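KEOGH WRITERS' FESTIVAL
Programming meeting, Thursday, November 14, 2024

Present: Precious Xaba (chair), Inês Teixeira (minutes), reps from Dekby Books and the Arka Theatre.
Apologies: the poet-in-residence, who sent hers in the form of a villanelle. Taken as read.

Meeting opened ten minutes behind schedule, a festival record for punctuality.

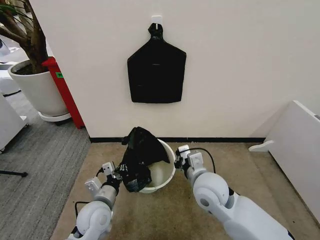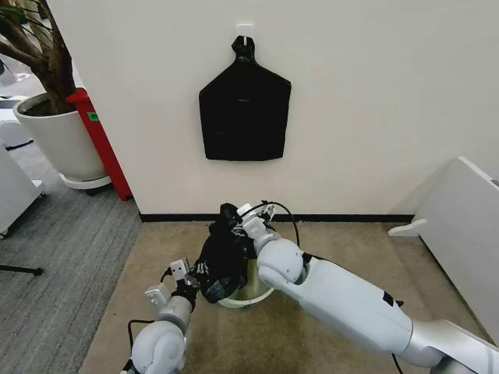
1. Previous minutes
Accepted, with one correction. The October minutes recorded that the keynote novelist was "difficult". This should read "in difficulty", with regard to flights.

2. Kornell Prize for Short Fiction
Entries closed with 40 stories received, of which 23 are narrated by a dead person and one by a lighthouse. Precious reminded the judges that the word limit is a limit. Longlist of 13 to be settled by email before Christmas. The Dekby rep asked whether the lighthouse was eligible under the residency rule. It is.

3. Budget
The regional arts grant has come in at $2,513, short of what we asked for and well short of what we had already spent in our heads. Moved (Teixeira) that the Saturday dinner become a Saturday afternoon tea. Carried. The Arka rep wished it noted that poets eat as much at four o'clock as they do at seven.

4. March program
Opening night stays at the Arka. The panel "Is the Novel Dead?" has been dropped after running three years without a finding. Its slot goes to a session on translating humour, provided the translator and the humorist can be got onto the same stage. Inês to write to both, separately.

Open mic will be held to four minutes a reader. Discussion of how to enforce this took 25 minutes. A bell was favoured over a gong.

5. Website
Still lists last year's dates. Inês to fix, as per September and October.

6. Other business
Dekby Books will run the bookstall again and would appreciate authors not rearranging it to put their own titles at the front. Precious said she had no idea who could be meant.

Next meeting: date to be sent round. Agenda items to Inês, in prose please.

Meeting closed 8:50 pm.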